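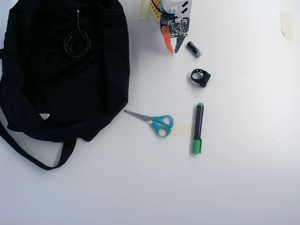
4. Checking the gripper and its wiring on the Ketanora arm

Applies to cells built to the Taltamow layout. Revised February 21, 2024. The May edition told you to trust the self-test. Please don't. It reports a pass if the servos answer, and a servo will answer quite happily with a finger hanging off.

4.1 Stop the arm from the panel and wait for the status line to read 801. Then switch off at the wall. The panel stop on its own leaves the servos powered, whatever the Clatau quick-start card says.

4.2 Support the wrist with one hand before you touch anything below it.

CAUTION: The arm can drop when power goes. Keep your fingers out from between the jaws.

4.3 Wiggle each finger at its base. A little spring is fine. If it rocks, tighten the 2 screws a quarter turn at a time. The supplier claims they never work loose. Check them every 20 hours of running anyway.
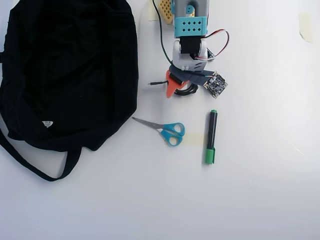
4.4 Follow each wire from the wrist upwards with a fingertip, feeling for nicks and flat spots. Leave enough slack for the wrist to turn fully both ways. Too much is nearly as bad, as a big loop will catch on things.

4.5 Press each plug home. Do not pull on a wire to test it.

NOTE: The Buckley clip kit is sold as a cure for snagged wires. We fitted it to one arm and saw no difference. Spend the money on spare leads.

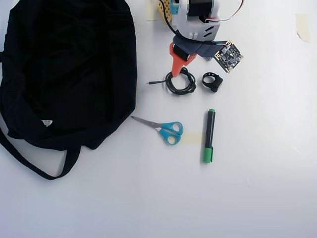
4.6 The small circuit board needs its own check, and the self-test skips it altogether. Look at how it sits before you look at the plug. On the gripper shown, the board is tilted at the right-hand end of a dark grey band, with the black cable going into its upper left corner. Make sure that corner takes no strain when the wrist turns.

4.7 Switch on, set the speed to 155 and open and close the gripper by hand control. Watch the wires, not the screen.

4.8 If a finger sticks, switch off and go back to 4.3. Recalibrating is the usual advice and it mostly hides the fault until the next shift.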